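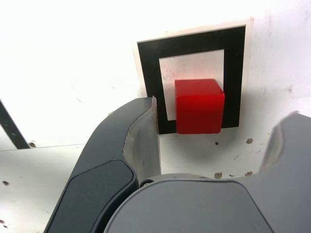 Red cube over the lower right part of the square marker, gripper fingers still open.

Gruvness Block Placing Set
Research equipment / Manipulation / Learning from demonstration

Gruvness is a table set and a training method for laboratories that study how a robot arm can learn to move small objects to a marked place. The set was developed at Holberg together with the group of Kinga Dudás, and it is delivered with the same software which the group used for its own results. The arm and the gripper are not included in the price.

The method works with two views, one from the wrist and one from the side of the table. The operator guides the arm through the task and the software records both views and the joint positions. After this, a policy is trained to predict the next short piece of motion. It does not receive the position of the cubes as numbers - it must find them in the views.

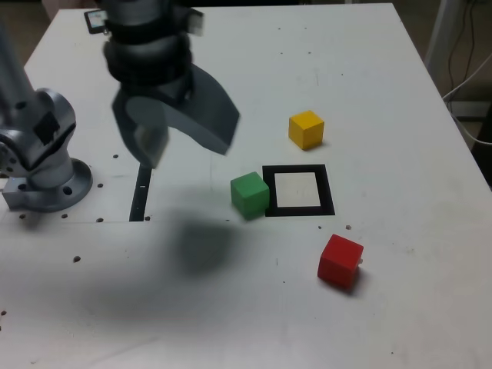
Gripper above the white table, with the green, yellow and red cubes near the black square.

What we found
The published policy was trained on 1,000 recorded placings. Before every placing the cubes were put in a new arrangement, also close to the border of the square and sometimes across it. Reshma Modise compared this with a policy trained on the wrist view alone. The wrist-only policy was good in the last part of the motion, but it often chose a wrong direction at the beginning, when the cube was far from the fingers.

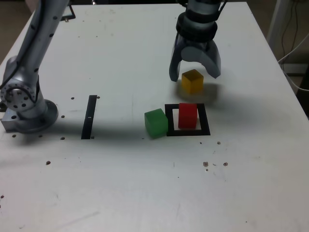

A second result concerns the order of the colors. If the operator always started with red, the policy refused to start with another color, even when red was already in its place. We advise to change the order in every session. The software can propose the order and will show it to the operator before the arm is released.

Training takes around 36 hours on one ordinary graphics card. A shorter training of 11 hours is possible for a first check of the installation, but please do not report results from it.
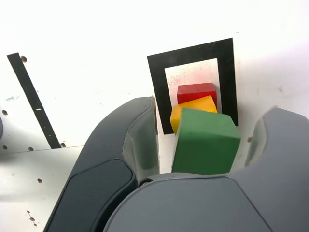
Stacking and close placing are supported from software version 2. In these tasks the fingers can hide a large part of the square from the wrist view, therefore the side view should stay active during the whole motion.

Included
Cubes in red, yellow and green
Material for the black square target
Recording and training software
Printed manual in English

Orders and technical questions: Rhys Whitelaw, Holberg, Drondstead office
Page last changed: May 30, 2020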